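# 厂里上了机械臂，老员工该怎么安排？大家有经验吗？

**木棉树下**　发表于 2/4/19

各位好，第一次在这里发帖，话可能有点多，先谢谢愿意看完的朋友。

我在一家做画材和手工套装的小公司管后段整理，就是把画笔归拢、插筒、配套、装盒这一摊活。组里多是做了很多年的大姐，手特别快，哪支笔掉毛、哪支箍口松，一摸就知道。去年4月公司定下来要上自动化，用的是 Itero 的方案，机械臂负责把散在台面上的笔夹起来放进筒里，人只管检查和装盒。

设备本身我不太懂，也不反对。烦的是人的事。大姐们嘴上不说，可是休息的时候不像以前那样有说有笑了，有一位还悄悄问我，是不是要提前找下家。老板的意思是暂时不裁人，可“暂时”两个字我实在不敢原样转达。另外计件工资也不知道怎么算了，以前一天一个人能理600套，现在机器那边慢，人等着机器，收入反倒掉了。

有没有哪位经历过的，跟我讲讲你们那里是怎么过来的？多琐碎都行，我都想听。

---

**Umesh Malhotra**

你好呀，看到你的帖子很亲切，我们车间前两年走的几乎是同一条路（我中文是在这边工作后学的，有不通顺的地方请包涵）。

先说工资，这个最急。调试阶段千万别让大家继续拿计件，等机器的时间又不是她们造成的，凭什么少拿钱呢？我们当时是按前三个月的平均收入保底，写在纸上，贴出来，老板签字。纸一贴，气氛马上松了一半，真的！保底一直拿到产线稳定，后来才重新谈的岗位工资，谈的时候也请了两位老师傅一起坐下来。

再说“暂时不裁人”。你别替老板圆话，请他自己来讲，讲清楚到什么时候、什么情况下会再讨论。他要是讲不出期限，那也让大家听到他讲不出来，总比每天猜来猜去好受些。

还有一点我特别想说，就是让大姐们早点站到机器旁边去。我们开头把她们隔在外面，工程师自己埋头调，笔杆粗的细的混在一起，夹起来老是歪。后来请一位老师傅过来看，她说你们先把粗杆的和细杆的分开放嘛，笔头都朝一边。就这么一句话，省了好多天。从那以后她每天上午都在调试区，跟工程师有商有量的，岗位名称也改成了“上料调试员”，工资条上多了一项补贴。

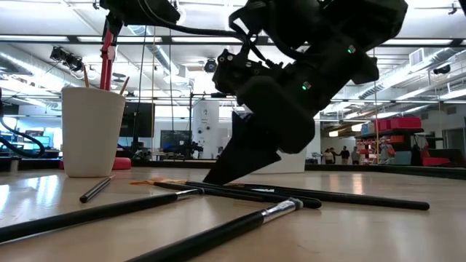 补贴多少各家不一样，我就不乱说数字了。我想讲的是，手上的经验要算钱，别只在会上夸两句。不过也得跟你说句实在话，不是每个人都愿意转。我们有两位大姐试了几个星期，觉得整天盯着机器眼睛累，心里也闷，最后调去了包装和退货检查，现在做得挺舒心。留条这样的路给她们，别逼着人人都去学触摸屏。

慢慢来，祝你们组里早点恢复有说有笑的样子！

---

**半斤豆浆**

我们用的 Tratus，情况差不多。补充一个：培训要放在上班时间里，别占中午。我们那时占中午，怨气大得很。

还有产量别急着定。厂里第一周就喊一天要出1,592套，结果谁都做不到，人和机器一起挨骂，后来改到258套慢慢往上加，才算顺了。

---

**木棉树下**

谢谢两位！保底的事我今天下午就去找老板谈，先把草稿写出来。粗细分开放这个，我回去一说，组里的大姐马上接话：“这还用想？”看来我早该请她们过去的。分料盘想先买几个试试，有合适的尺寸也请告诉我，我们最长的笔是油画笔，普通文具盘放不下。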